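Course handout 7: Hand-held gripper kits for demonstration recording
Instructor: Lungile Moodley
Revised 21 August 2019

Read this before the lab session. Bring it with you, along with the parts checklist from handout 6.

## 1. What we are looking at

The Stinance hand-held gripper kit is sold by Campbell to labs and training shops that want people to record pick-and-place tasks without a robot in the room. The operator holds the tool, squeezes, and does the job by hand. The finger motion and the camera video are stored together and used later to program or train an arm with the same fingers.

For this unit you will act as a buyer. Prondero, the packing company from the case study in April, wants to know whether to order the kit for its Nonuvberg site. Their parts are small: seals, clips, caps, short hoses. Your group writes a two-page recommendation.

## 2. What is in the offer

Campbell quotes three versions.

| Version | Price (USD) | Contents |
|---|---|---|
| Parts only | 420 | Printed parts, bushings, screws, no camera |
| Assembled | 1,180 | Built and checked tool, camera mount, one spare finger set |
| Assembled with service | 2,000 | As above, camera, one year of repairs, half a day of training |

The parts-only version assumes you have a bench, hand tools and someone patient. The manual is clear up to the linkage step and then gets thin. Plan on going back over that step at least once.

Spare finger sets are sold separately. The order number is 651. Note that the spare set in the assembled version has plain pads, and the soft covers are extra.

## 3. How the fingers move

Each finger is carried by two arms, an inner and an outer. Together with the base and the finger mount, they make a four-bar linkage. If the two arms are the same length and the pivots are spaced the same at both ends, the finger stays at the same angle to the base as it opens and closes. That is the textbook case.

Two things disturb it in practice:

- Play at the pivots. A little looseness at each joint adds up at the fingertip.
- Bending of the arms. Printed arms are stiff enough for light parts, but they do give under a hard squeeze.

When either one is present, the pads may meet at the tip first, or at the heel first. Contact at one end is bad for flat parts and often acceptable for round ones. Write down which end touches first on your tool, at light squeeze and at full squeeze. Use a strip of paper between the pads to check - pull it gently and feel where it drags.

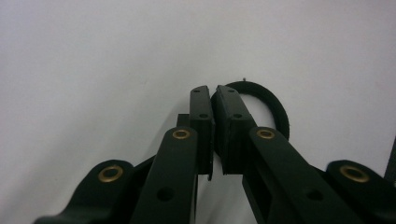

Small rings and seals are the hardest group on the Prondero parts list. A ring has very little surface for the pads to press on, and a soft one changes shape as the grip tightens. It also has a hole, which means a finger can end up on the inside, on the outside, or across it, and the recording has to be clear about which. With a black ring between black pads, the outline of the part is easy to lose where it runs behind the fingers. Against a pale wall the open center of the ring still reads well, and that helps a person labeling the video. On a dark bench it would be much harder. In your report, say what color of work surface you would ask the site to use, and whether you would pay for pads in another color.

Grip position matters as much as visibility. If most of the ring sits to one side of the fingertips, its weight pulls to that side and the part may turn when the tool is moved. For seals this light the effect is small. For the short hoses it is not small, and you should test it.

## 4. Wear and upkeep

The pivots run on metal bushings set into the printed arms. The bushing is the part meant to take the wear, and it can be pressed out and replaced. The printed hole around it should not be allowed to wear. Once that hole is oval, the arm has to be replaced.

Weekly check, five minutes:

1. Hold the base still and move one fingertip side to side. Compare it with the other.
2. Look at each bushing. It should sit flat in its arm.
3. Check the pad screws. Do not overtighten, the plastic strips easily.
4. Wipe the pads with a dry cloth. No solvent.
5. Open and close ten times and listen for clicking.

Log the result even when there is nothing to report. Campbell asks for the log before it accepts a repair under the service plan, and two groups last year were sent back to find theirs.

## 5. Points for and against

What I found good after one term with the kit:

- New operators were recording usable grasps within their first session.
- The tool is light, and arm fatigue was not a complaint until the second hour.
- Replacement arms can be printed in-house. The files come with every version.

What I found weak:

- The trigger return spring is soft. Some operators do not let go fully between grasps, and the recording then shows a finger gap that never reaches its full value.
- The plain pads are slippery on smooth caps.
- The camera mount shifts if the tool is put down hard. After that the calibration must be repeated.
- The training half day covers assembly and hardly mentions recording practice, although recording practice is what most buyers need.

The service version is hard to judge. If Prondero has a technician who can replace a bushing, the extra cost mostly buys the camera. If it has no such person, the repairs are worth having. Ask them. Their contact sheet is in the course folder.

## 6. Lab task

Work in pairs. One person operates, the other keeps the log, then swap.

- Grasp each part in the tray from the side, then from above.
- For the rings, record one grasp across the ring and one with a finger through the center.
- Mark a grasp as failed if the part drops, or if it turns enough that you would not trust the placement.
- Repeat the whole set with the soft covers on.

Keep the failed recordings. They go in the same folder as the rest, with an F at the start of the file name.

Reports are graded on whether the recommendation follows from your own log. A group that recommends against buying can get full marks. Prices should be quoted from the table in section 2, and shipping to Nonuvberg can be left out.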